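Support > Laundry cell > Care and setup FAQ

How often should I check the gripper fingers?
We look ours over every 400 folds – wipe both fingers, then open them wide over the cushion and see that the tips line up. 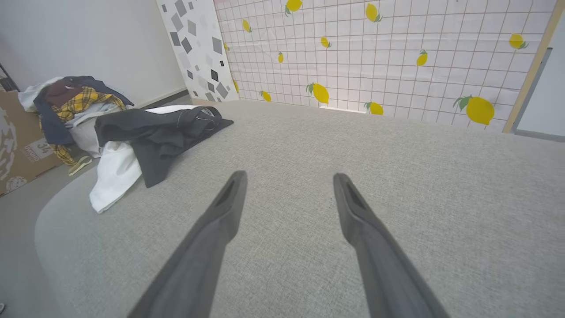
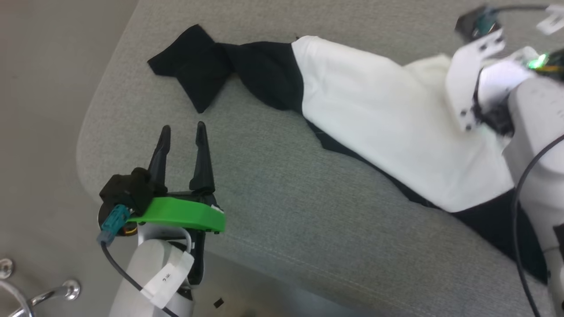

Do the cables need anything?
Just a gentle tug at each connector, please, and do leave plenty of slack at the wrist!

When are new fingers due?
At 2,000 folds, though ours at Luleswood made it to 2,045.

Filed under: Upkeep
© Esposito | Contact | Back to top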